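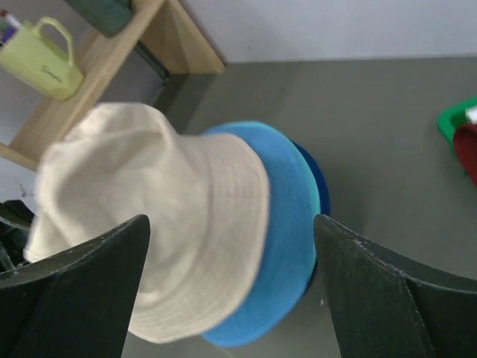
Henero Manipulation Lab, Soft Goods Group

Labs > Soft Goods > Notes and Opinions > Grippers

Give me a pile of hats over a box of blocks any day. I've spent most of July swapping fingers on the same arm, and I've come around to a strong opinion: if you want to know which gripper to buy, stop testing it on hard things. Cubes and soup cans will make almost any pair of fingers look good. A canvas bucket hat nested on top of another hat will tell you more in an afternoon than a week of cubes.

Think about what a stack of hats asks for. You want the cream one on top and you want the blue one under it to stay put. The brims curve, the fabric wrinkles, and the edge you were aiming at has moved by the time you get there. Close too high and you pinch a fold of crown. Go too low and both hats are in your grip, with a third one thinking about joining them. It's wonderful! I could watch it all day, and on one Monday I pretty much did.

We compared two sets of fingers. The Harkell pair is broad and padded, and it's lovely on boxes. The Lekico pair is a hard, faceted shape that comes to a point, and when it showed up I was ready to dislike it. Points and cloth sounded like a bad match to me. I was wrong. A narrow tip can slide between two brims where a wide pad just shoves the whole stack across the floor. Out of 18 tries at taking only the top hat, the Harkell pads managed it on five and the Lekico points on 13. That's a small test and I wouldn't hang a purchase order on it, but the gap was hard to ignore.

The pads do win on grip. Once they have a hat, they keep it, even when the arm swings fast. The points let go now and then, mostly on the way up, when a brim twists. I'd still take that trade, and I'd glue a strip of something rubbery on the inner face before I'd go back to the wide ones.

My second opinion is about cameras, and it will annoy the people down the hall. Put one at the wrist and keep it there. Yes, the fingers take up both lower corners of the view. Good! Seeing both tips and the edge of the brim together is how you find out that a grasp is going wrong. Our overhead camera is sharper and sees more of the floor, and for this job it mostly shows the back of the gripper. The wrist view does smear when the arm moves, and I've learned to live with a soft-edged crown here and there.

The controller matters less than I expected. We ran the Hayashi unit on its stock settings, then slowed the closing speed, and the slower close helped both sets of fingers. That's a free improvement, so try it before you spend anything. The padded set cost us 2420 dollars with the mount. I'd have been happier putting the money toward spare tips, which pick up scuffs quickly on a hard floor.

Next up is the same stack with the order mixed, stiff brim on top, floppy one in the middle. If your group has a gripper you're proud of, bring it over, and bring a hat.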